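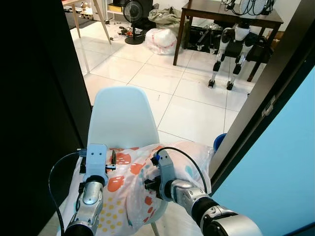
Azra Perić wrote:

> I still have coins on Lenell and I got the same notice as everyone
> else. It says withdrawals in Tallum stop on Friday and anything left
> after that gets converted to dollars at "the prevailing rate." I read
> the terms twice and could not find what rate that is or who sets it.
>
> My other problem is the fee. Lenell wants 47 Tallum to send out any
> amount at all. I have 88 in the account. So I can pay more than half
> of it to move the rest, or let them convert it and take whatever they
> decide to give me. Is there a third option I'm missing? And does
> either one count as a sale for taxes?
>
> Sorry if this was covered in October. I joined after that.

Azra,

It wasn't really covered in October. That thread was about the price drop and it wandered off into an argument about mining. So I'll go through what I know, and others can correct me.

First the fee. The 47 is flat, the same whether you send 88 or 2,000. When Tallum was worth something it was worse, and they never lowered it when people complained. The fee the network charges is a tiny fraction of one coin. The rest goes to Lenell. I wrote to support about it in the spring and got the same paragraph back that is on their help page.

There is one thing you can try. Transfers between two Lenell accounts are free, or were as of last night when I tested it with a small amount. If someone on this list is moving a larger balance out, you can send them your coins inside Lenell, they withdraw everything in one go, and then they forward your share to your own wallet. The 47 gets paid once and you split it by size. You do have to trust the person in the middle, because once the coins leave your account you have no claim on them that Lenell will help you with. I would only do it with someone you have met. Several of us from the Rerkdale meetup are doing it this way.
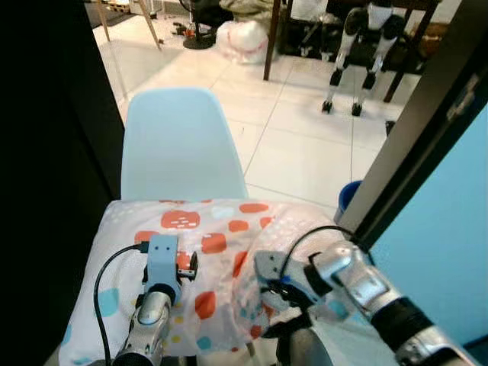

If you go that route, have the wallet ready first. Make the address, write down the recovery words on paper, then restore the wallet from the paper to check you copied them right. Only after that give anyone the address. Send a small amount before the rest. All of it takes an evening, and with the deadline this close I'd start tonight.

As for the conversion rate, I couldn't find it in the terms either. The closest is section 2, which says balances in a delisted coin "may be valued by reference to one or more markets." That leaves them a lot of room. The order book on Lenell is very thin now, and if they use their own last traded price it could be well under what you see elsewhere. It went up and down by a third on Monday on almost no volume.

On taxes, I'm not an accountant and you should ask one. What I was told by mine at Georgiev is this:

Moving coins from an exchange to a wallet you own is not a sale. Keep a record of it anyway.

A forced conversion to dollars is a sale on the day it happens, even though you didn't ask for it. You'd report the gain or loss against what you paid.

Coins spent on a fee can be a small taxable event on their own. Pooling makes that messier, so write down who paid what share — I'm keeping mine in a plain spreadsheet.

Whatever you decide, download your full trade history now. The notice says accounts stay open, but it doesn't say the history for a delisted coin will stay visible. Use the export button under Statements and pick "all time," otherwise you only get the current year. The file comes as a CSV and mine was missing the deposits, so get the deposit report separately. 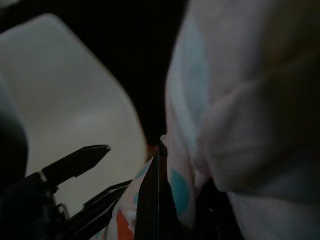 Pale curved surface, close up.

I can take one or two more people into the pooled withdrawal. My cutoff is noon the day before the deadline, so there is still time to sort it out if Lenell holds it for review. They held my last one overnight. Write to me off list if you want in, and include the amount and your Lenell user name. Don't post either of those here, the archive is public.

Enda Mac Giolla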